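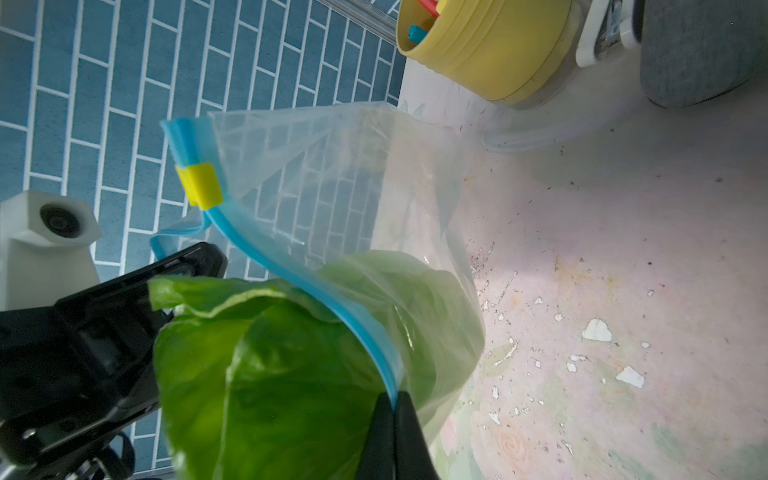

Greens in a zip-top bag with a blue seal.

Print this page | E-mail this page

Sellau Community Garden Society
Minutes of the general meeting, 20 Sep 2020

Teresa Olszewski took the chair and thanked everyone for coming out, and for bringing their own chairs and sweaters. Apologies were read from Radosław Malinowski, who is still in Jeltov helping his daughter move and sends his love to all.

The minutes of the May meeting were read and approved, with one correction: the hose was lent to the Tokarz Street garden, and we did get it back.

Money. Bożena Jasińska reported $500 in the account after the water bill. The plant sale brought in $86, a lovely result considering the rain that morning. Plot fees will stay at $15 next year. There was a fairly long talk about whether newcomers joining after July should pay half, and we agreed to leave it to Bożena's good judgment.

Plots. All 27 plots were taken this season. Mieczysław Sowa asked that people please pull their bean poles before the first frost and stack them by the shed, short ones in front.

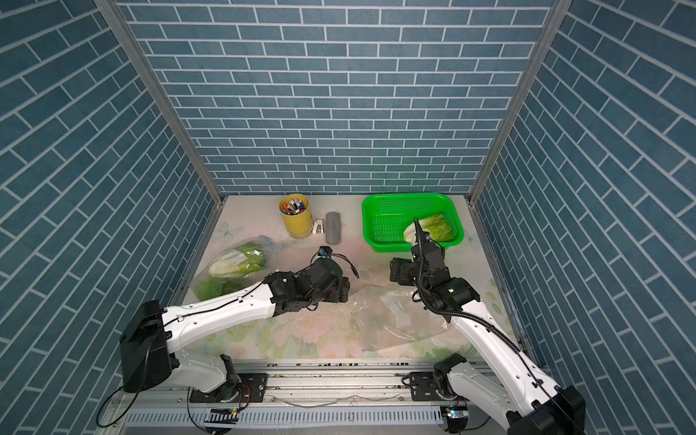
Stanisława Sowa then spoke about the seed swap and would like it held indoors this winter if the Lenier hall will have us. She asks that packets be labeled with the variety and the year, as last time there was a good deal of guessing over the squash. Teresa will call the hall.

Compost. The left bin is full and should be left alone until spring. Please use the other one, and no citrus peels, dear friends.

Other business. Mieczysław still has a blue casserole dish from the summer picnic and would be glad to see it go home.

The meeting closed with Stanisława's plum cake, for which many thanks.

Minutes taken by Bożena Jasińska

Last updated: September 2020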